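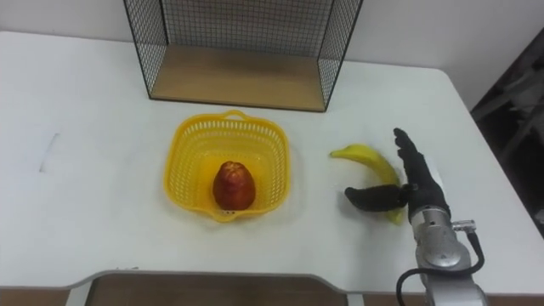

# Small Firms Bookkeeping Scheme: progress report to the Derkero Fund

Prepared by Chinyere Fashola, practice manager, Umik Accountants
Sunday, August 23, 2026

Dear all,

I promised you this report before the end of the summer and I'm glad to say I have just about kept my word, although it has meant a Sunday at the kitchen table with a pot of tea. It covers everything since the Lumanlan office opened its doors to the scheme, and I've tried to follow the headings in your grant letter, with one or two wanderings of my own. Please do ring if anything is unclear. You have always been very patient with my spreadsheets.

## Where we are with numbers

The grant letter asked us to bring 300 small businesses on to the scheme by the end of the first year. As of Friday's count we have 313 signed up, so we are past the target with a little time in hand, and I can't tell you how pleased everyone here is. Of those, 174 have finished the full set of bookkeeping sessions and are now sending us their figures every quarter without being chased (well, mostly without being chased). The others are at different stages. Some signed up in the spring, went quiet over their busy season and have promised to come back, and I believe most of them.

Sole traders make up the bulk of the list, as we thought they would. We have had a very good response from hairdressers and mobile mechanics, a fair one from cafés, and a rather poor one from builders, who tend to be on site when our sessions are on. I'll come back to that.

## The sessions

We started with whole-day workshops, and I'll admit that was my idea and not a very good one. People who run a shop on their own can't shut it for a day to learn about mileage records. By the third workshop we had more biscuits than people. We now run two-hour sessions, eight to a course, and attendance has been much steadier. The early evening slot fills first and the Saturday morning one fills second.

The course follows the order we set out in the application: keeping receipts, separating business and personal money, invoices and late payers, stock, wages, VAT, putting money by for tax, and reading your own accounts. The session on late payers has been the surprise favourite. It was meant to last two hours and it has never yet finished on time, because everyone in the room has a story and wants to tell it, and I think they learn as much from each other as they do from our slides. We have added a short handout with three sample letters, going from polite to quite firm, and I hear that the firm one is doing good business.

The wages session needs more work. It is too long for people with no staff and too short for people who have just taken on their first, and we plan to split it before the next course begins.

## Software

You'll remember that we chose Vokitz for the record-keeping side. Most clients have got on with it well once they were past the first week. The bank feed saves them a great deal of typing, and the phone version suits people who do their books in the van at lunchtime. The trouble has been with moving old records across. We had allowed an hour per client for this and it has often taken a whole morning, particularly where the old records were a carrier bag. Our two trainees have been marvellous about it — they now sort the paper before anything is entered, which sounds obvious and wasn't obvious to us in March.

A small group of clients would still prefer a cash book and a pencil. We have let them carry on, provided that the cash book is kept up to date and comes in to us once a month, and I hope you will be content with that. Those whose turnover means they have to keep digital records have been told so plainly and are being helped across one at a time.

## Money

Spending is close to the budget you approved. Room hire has come in lower than planned, thanks to the change from whole days to evenings, and staff time has come in higher on account of the record moving I've just described. The one has very nearly paid for the other. I would like your permission to move what is left of the room hire line into staff time for the rest of the year. The full statement is coming to you separately with the quarterly claim.

We haven't touched the contingency.

## What comes next

In October we begin the second round of courses, and I have three things I'd particularly like to get right:

- an early morning session for builders and other site trades, starting at seven, with bacon rolls
- the wages session split in two
- a follow-up call to everybody who signed up and has since gone quiet, made by a person they have already met

We would also like to talk to you about whether the scheme might go on past its second year. I know this is not the place to ask and that there is a proper form for it, but several clients have raised the question with me, and it seemed only fair to pass it on. If one of you could spare a morning to come and sit in on a session I think it would tell you more than I can on paper, and you would be very welcome to stay for lunch.

With warm thanks for all your help, and for your kindness over the late February claim,

Chinyere Fashola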